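Open day at Trengate: I got to see the sorting robot
May 5, 2022
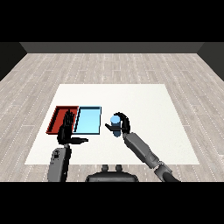 The simulated robot at the Trengate open day, with the blue cylinder in its right hand and the red and blue trays next to it.

I've walked past the Trengate building on Dritside for years and never once been inside, so when they opened the doors for the afternoon I dragged my sister along and went straight for the robots.

Most of the fun was in a back room where Ravindran Ramasamy was running the Kaimal demo on a big screen. Kaimal is their sorting project, and for now it lives in a computer simulation. You look down past the robot's shoulders at its two gray arms and black hands, and the job is to put things in the tray of the matching color. Sounds easy! I asked Ravindran why a machine would find that hard and got a very patient answer about thumbs (apparently a thumb is a nightmare to program).

He told us the team started on this version in March and that it had been through 300 practice rounds before they let the public near it. A kid in front of us wanted to know if it ever throws things. It has, he said, once clear across the virtual room, and you could tell the kid thought that was the best part of the whole day.

There were 17 of us squeezed in for the 3 o'clock showing, and I stayed for the next one too, mostly because I'd found a chair. My sister liked the Keseo people down the hall better, they had a conveyor belt you could stop and start yourself, and cookies.

Trengate wants to hold another open day once Kaimal is running on a real robot. Sign-up will be at the front desk, and groups are limited to 12 next time, so get your name in early if you want a seat.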